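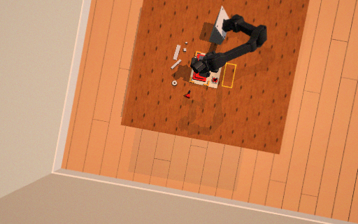
The decision that occupied Brostar for most of its last budget cycle concerned a single assembly cell, and the company chose to settle the layout in simulation before releasing any money for hardware. Nayara Marinho, who heads capital planning at the firm, asked that each proposal be modeled with its arm, work surface and parts in position. In the overhead view the forearm folds back across the work board and hides much of it, while the small parts lie loose to the left and a yellow outline stands vacant to the right. For the planning group, that arrangement raised an immediate question about where an overhead camera could be mounted, and whether one would be enough.

The original request covered the arm, the gripper and a base. It made no provision for fixtures, spare fingers or operator training. Marinho returned it with a note that the purchase price of a robot is seldom the largest line in the first year of ownership, and instructed the engineering department to resubmit with every item a technician would need on the opening morning.

The revised plan, known internally as Alby, allowed $3,000 for fixture boards alone. Bogdan Krawczyk, the manufacturing engineer responsible for the cell, considers the sum modest.

"A board that holds its parts squarely saves a great deal of programming," Krawczyk said. "We had been prepared to spend freely on the arm and almost nothing on what sits under it."

His department ran 529 simulated cycles over 30 working days, changing the board position and the approach angle between batches. The results were reviewed each month with Zbigniew Urbańczyk of Naidu, the integrator retained to advise on the purchase. Urbańczyk recommended that the company write its specification around the smallest part to be handled, and leave reach and payload to follow from the layout. He also advised that the set-down area be drawn close to the size of the part, so that placement errors would show plainly during trials.
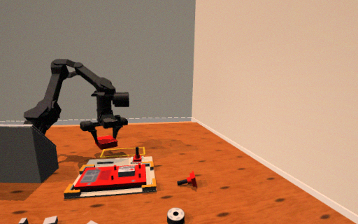
What the budget now includes

The version approved in November separates the equipment into seven lines, each with its own owner and renewal date. Gripper fingers are treated as consumables. Software support is budgeted annually, and the simulation license remains in place after installation so that new parts can be tested without stopping the cell.

Delivery of the arm is to be handled by Vunance, with payment of the final installment held until the cell has completed a full shift on the company's own floor.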